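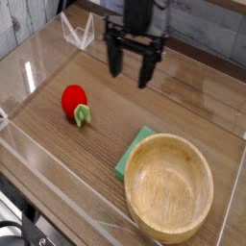 Premiere Night FAQ: Fan Area and Red Carpet at the Dristar Theater

Last updated July 2023

Where is the red carpet?
The carpet runs along Peken Street, from the drop-off point at the corner to the main doors of the Dristar Theater. The fan area is on the opposite side of the carpet from the press line. You can reach it only from the Rukel Plaza entrance.

Do I need a ticket to stand in the fan area?
Yes. Fan area wristbands are free, but you have to reserve one online before the day. There are 526 wristbands for each premiere and they are not handed out at the gate. A fan area wristband does not get you into the screening.

How many wristbands can I reserve?
Two per account. Children need their own wristband, including babies in carriers.

When should I get there?
The gate at Rukel Plaza opens three hours before the film starts. Arrivals usually begin 90 minutes before the film. Places along the rail go to whoever gets there first, and we can't hold a spot for anyone who leaves the area. Lining up overnight on Peken Street is not allowed – security will ask you to move along.
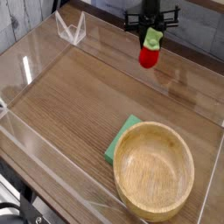 Which celebrities will be there?
We post a guest list when the studio sends us one, normally the day before. It changes a lot. Actors get called back to set, flights run late, and some guests use the side door and skip the carpet. We can't refund parking or travel if the person you came to see doesn't appear.

Will I get an autograph or a selfie?
Maybe. It's up to each guest and their team. Some stop for several minutes and some go straight to the press line. Please don't lean over the rail or pass items to security to be signed.

Can I bring a gift for a guest?
Small, soft items and cards can be left at the gift table inside the Rukel Plaza gate. Put the guest's name on a tag. Items go to the studio at the end of the night, and we can't tell you whether they were received. We don't accept food, drinks, flowers, glass, candles or anything with a battery.
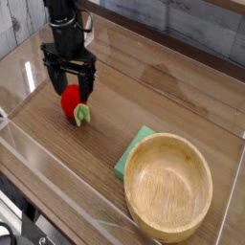

Red plush fruit on a wooden surface.

Can I take pictures?
Phones and small cameras are fine in the fan area. Tripods, selfie sticks, stepladders and lenses longer than 11 inches are not. Phones must be switched off and sealed in a pouch during the screening itself. You keep the pouch with you, and staff open it in the lobby afterward.

Will I be on camera?
Probably. Crews film the crowd for news and for the studio's own channels, and by entering you agree to be filmed. If you'd like to stay out of shot, ask at the gate for the back section.

Is there a dress code?
Not in the fan area. Wear shoes you can stand in for a long time. Screening tickets say "cocktail" or "black tie" on the front, and the door staff do follow it. 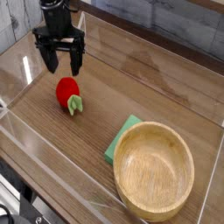 Can I bring my kids?
Children of all ages are welcome in the fan area with an adult. It gets loud when the cars pull up, so ear protection is a good idea for little ones. Strollers have to be left at the Sasaki Room, just inside the plaza. For the screening, the age limit depends on the film's rating, and children under three are not admitted to evening premieres.

What happens if it rains?
The carpet is covered but the fan area is not. Bring a raincoat or poncho. Umbrellas block the view and will be taken at the gate. We only close the area for lightning or high wind.

I lost something. Who do I contact?
Go to the Sasaki Room on the night, or use the lost property form on our contact page. We keep items until the end of the following month.

When is the next premiere?
Dates go up on the calendar page as soon as studios confirm them. The theater is closed for repairs every April, so there are no premieres that month.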